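How Does Skin Heal?

Your skin is the biggest organ you have. It keeps water in, keeps germs out, and lets you feel a tickle or a pinch. It also gets hurt a lot. Luckily, skin can fix itself.

Skin has layers. The top layer is called the epidermis. It is very thin, and it has no blood vessels in it. Under that is the dermis, which has blood vessels, nerves, sweat glands and the roots of your hairs. If a scratch only reaches the top layer, it may not bleed at all. A deeper cut reaches the dermis, and then you see blood.

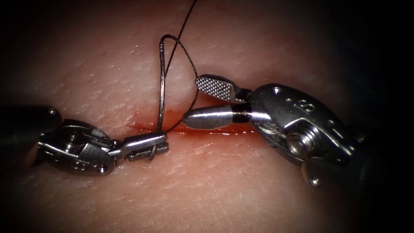
A thin, straight cut with a little blood along it. The tiny creases and pores belong to the surface.

Healing happens in 4 steps.

Step 1: Stop the bleeding. The blood vessels near the cut squeeze tighter. Tiny bits in your blood called platelets stick together and make a plug. Threads of a protein called fibrin hold the plug in place. Now you have a clot. When it dries out, it becomes a scab.

Step 2: Clean up. White blood cells move into the area and eat germs and dead cells. The skin may look pink and feel warm or sore for a few days.

Step 3: Build. Your body makes a stretchy material called collagen to fill the gap. New blood vessels grow, and new skin cells creep in from the sides until they meet. This is when a cut often itches. Try not to pick – if the scab comes off too early, the skin has to start part of the job again.

Step 4: Make it strong. The scab has fallen off, but the work goes on underneath for months. A deep cut you get in summer may still be changing in December. Sometimes a scar is left behind.

What should you do if you cut yourself? Tell a grown-up. Press on the cut with a clean cloth, then rinse it with clean water and cover it with a bandage. A cut that is deep, wide or will not stop bleeding needs a doctor, who may close it with stitches or special glue.

Words to know
Clot: a thick plug of blood that stops a leak
Collagen: the material that makes skin strong
Dermis: the layer under the top of your skin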